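Subject: Re: [pirnton-homeoffice] Desk tops and cable holes
From: Soledad Manzano
Date: 11 May 2026

Vicente Orellana wrote:
> We are moving to the smaller house in December and both desks have
> to go in one room. Is it worth paying extra for a top with the cable
> hole already cut? The Cavik store wants 54 dollars more for it. I
> can borrow a hole saw from my brother but I have never used one.
> Also, which side should the hole go on?

Vicente,

I would cut it yourself if the desks are going against a wall. You don't know yet where the outlets will end up behind them, and a factory hole is where it is. My first desk had one on the left and the only outlet in the room was on the right, so the power strip cord ran across my feet for 11 months.

For the saw, put masking tape on both faces and clamp a scrap board underneath. Drill from the top until the pilot bit just comes through, then finish from below. Buy the grommet first and measure the part that drops into the hole. The size on the bag is often the outside of the rim.

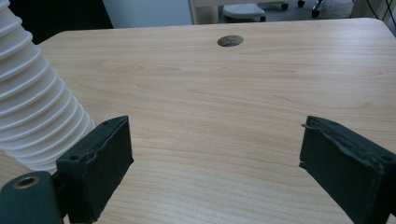
Posted by Soledad Manzano to pirnton-homeoffice

As for which side, I like it near the back edge and toward whichever end the monitor is on. Keep it clear of the legs and any crossbar. I forgot to look under mine the second time and came down right on top of a bracket.

Two desks in one room will also mean two power strips. Please don't plug one into the other. Screw each one to the underside of its own desk and run them to separate outlets if you have them.

Celeste asked last week about the Vamton trays. They're fine for cords but too shallow for a laptop brick. I ended up using Velcro straps for the bricks.

Soledad

--
pirnton-homeoffice mailing list
To leave the list, send a blank message with "unsubscribe" in the subject line.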